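**Re: [cliltdale-acoustics] Low-frequency hum in the Kaltthorpe hall**

2022-05-07

Bohdan, two corrections to the March numbers before they get copied any further. 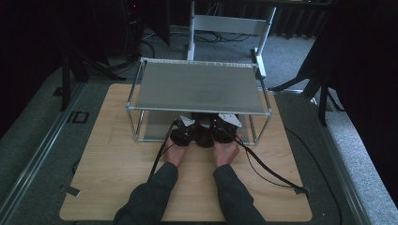

The 30 Hz peak is structural. I reran the sweep with the air handler off and the peak stayed at the same level, so the ducts can be dropped from the list. The 700 Hz bump did go away with the fan stopped.

On Wednesday night Zakhar Kravchuk wrote:

> The Mykhailiuk report puts the crossover between modal and diffuse behavior at 500 Hz. That seems high for a room this size. Was the reverberation time measured with the curtains open or closed?
>
> Also, is anyone still using the Triller script for octave smoothing? Mine fails on files longer than 2000 lines.
>
> Zakhar

Curtains open. Closed, the decay is shorter and the crossover drops, but I don't have a figure I trust - the background noise was too high that evening.

The Triller limit is a fixed array size near the top of the file. Change it and rerun. Nisha Tyagi has a patched copy that also handles missing header lines.

Please send raw files, not smoothed ones. Third-octave plots hide the peak we are arguing over.

Olesia Lytvynenko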